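How long should my thread tails be on an interrupted stitch?

I'm working through the Mamen suturing course and my knots keep slipping. I start with 15 cm of thread and lose track of the short end. This is how I hold the thread at the wound.

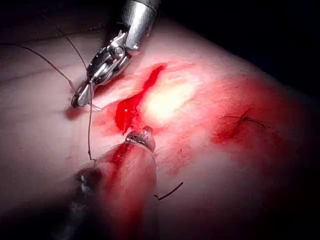
Trefor Griffiths

Leave more short end than you think you need — you can always trim it. Pull both ends flat and level.

Vosdale

Tail length depends on the thread, so check what your course asks for. Slippery monofilament needs extra throws and longer tails than braided.

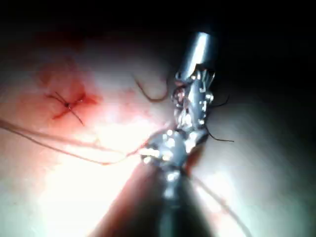 Porier

Tension matters too. Snug the first throw until the edges meet, then stop. With a tie like the small dark cross at left, the short cut tails are easy to find again.

Contact | Copyright 2019 | Back to top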